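Thursday, Clostwood workshop, bench by the window

Got in at half six and spent the first hour on the purple cables again. I've clipped them along both arms with the little white clips and left a slack loop hanging under the rail at each side, and I'm much happier with that than with the spiral wrap we tried in December (horrible stuff, it pinched every time the elbow folded right back!). Felista thinks the loops want to be shorter. I'd leave them until we've run the full reach test, then trim.

Base plates are both bolted down on the extrusion now. The right one was 2 mm out of square, so I slackened the screws, knocked it over with the soft mallet and nipped them up again. Distance between plates goes in the config as 223, in millimetres. Yurii, please don't round it this time.

Ran the slow handover script at 7 per cent speed with my hand on the cut-off the whole way. Left arm is lovely. Right arm has a bit of a shudder coming down at the wrist, and I can't decide if it's the gains or a tired servo. Did 100 cycles of just that joint and it got no worse, so I'm leaning towards gains.
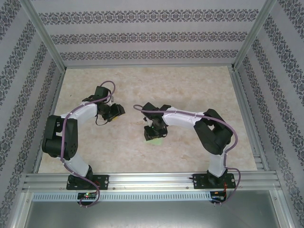

Stefaniia has a spare wrist servo in the Jullow box if it comes to that, but I'd sooner try the gains first, as swapping it means taking half the clips off again.

Still to do:
label the supply leads, left and right
file the burr off the rail end
ask Mwanahawa for the torque driver back
reach test, both arms, full speed if I'm feeling brave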